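Section 4: Hanging your Flistus wall covering

1. Switch off the power to any outlets on the wall and take off the cover plates. Put the screws somewhere clever, then write down where.

2. Fill dents, sand, and wipe the wall clean. Flistus hides colour remarkably well and lumps not at all.

3. Draw a plumb line with the level supplied. Do not measure from the corner of the room, which was probably built on a Friday.

4. Mix one sachet of Brurkix paste and let it stand for 8 minutes. Stir. It should look like porridge you would send back.

5. Paste the wall, hang the first strip on your line and smooth from the centre out.

CAUTION: Paste on a floor is slippery. Lay drop sheets before step 4, and keep the dog elsewhere.

NOTE: Check that every roll carries the same batch number. Batch 2111 and its neighbours are cousins at best.

6. Match the pattern at eye level first and let any error drift down behind the couch. Plain colours forgive nearly everything. A plaid does not, least of all one like the pastel check here, with pink, teal and yellow among its stripes, carried across the back wall and both side walls. Order an extra roll for that sort of ambition.
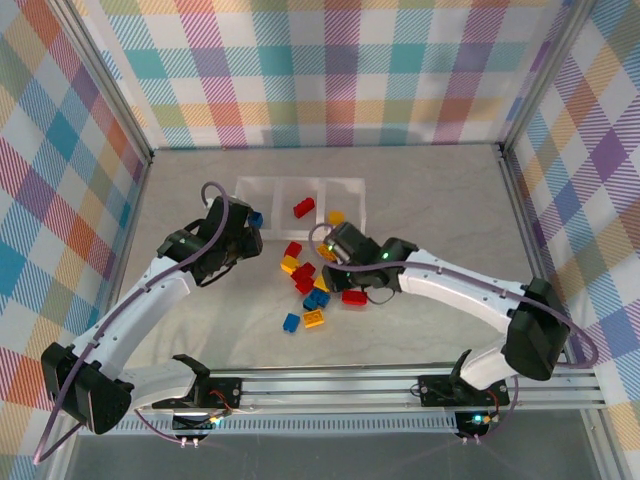
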